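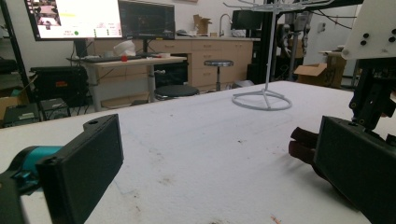

Chapter 2
Where the Stairs Go

I grew up in a house with a terrible staircase. It started two steps from the front door, went up so steeply that my grandmother climbed it sideways, and dumped you at the top in front of the bathroom. I thought all stairs were like that. Then when I was a student I spent a summer measuring houses in Stustthorpe with Octavio Lucero, who ran the old buildings survey there, and on the first morning he walked me into a brick row house, pointed at the stairs, and asked me what year they were. I guessed. I was off by a whole generation (he was kind about it, mostly).

So this is the chapter I wish I'd had that summer! In Chapter 1 we stayed out on the sidewalk and looked at fronts. Now we're going inside, and the first thing I want you to look for is the stair.

Why start there? Well, think about what it takes to move one. You can knock out a closet in an afternoon. You can swap a window, drop a ceiling, turn a dining room into a bedroom. But a stair needs a hole in the floor above it, and that hole was framed when the house went up, with doubled joists around it and everything else leaning on that decision. Owners do move stairs, and we'll look at a few who did, but most take one look at the price and leave them alone. The wallpaper in a house may be from last August and the stair from the week the roof went on.

Octavio had a way of putting it that I still use with my own classes: find the stair, then find out who was meant to climb it. A wide stair in the front hall, with a turned newel post and a landing with a window, was for company. A narrow one boxed in behind the kitchen, with a door at the bottom, was for the people doing the work. Some houses have both, and the second one is often the better preserved of the two. Families kept repainting the front stair and replacing the spindles. The back stair got brooms stored on it. 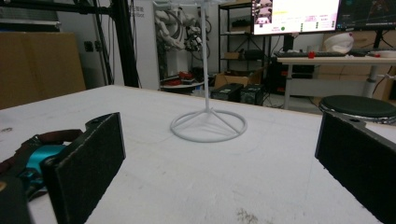 20

A house you'll be seeing a lot of

Most of my examples in this chapter come from one building, 2266 Tunstall Street, and I should tell you a little about it before we go in. It's a three-story brick house on a corner lot, put up by a builder named Declan Wragg for his own family and later cut into apartments by his grandson Terence. Terence was handy and not at all sentimental. He closed off the front stair at the second floor, ran a new one up the side wall, and left a good deal of evidence behind, bless him.

Aisling Costello and I drew the whole place over two winters. She did the plans and I did the sections, and we argued about the attic. Her drawing of the second floor is Figure 2.1, and I'd like you to keep a finger in that page as you read. Look at the hall closet in the middle of the plan. It's far too deep for a closet, and its back wall is thinner than any other wall on that floor. Before you turn to the next section, write down what you think used to be in there.

If you don't know how to read a section drawing yet, don't worry, Tracey Inskip's appendix at the back of the book walks you through it slowly. I'd read that first and come back.
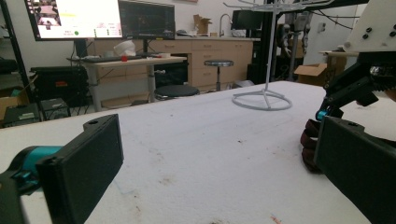

2.1 Rise and Run

Two words you'll need right away. The rise is how high each step is, and the run is how deep it is from front to back. A comfortable stair has a rise of 7 inches or so little over it that your knees don't notice. Push the rise up and shrink the run, and you get my grandmother going sideways.

Measure the rise in the middle of the flight. The bottom step lies to you: floors get built up with new boards and tile over the years, and the first step ends up shorter than its neighbors. The top one can be off for the same reason. Write down all three measurements anyway, bottom, middle and top, because the difference between them tells you how much floor has been added since the carpenter went home.

At Tunstall Street the front stair and the side stair don't match at all, and that is where we'll begin.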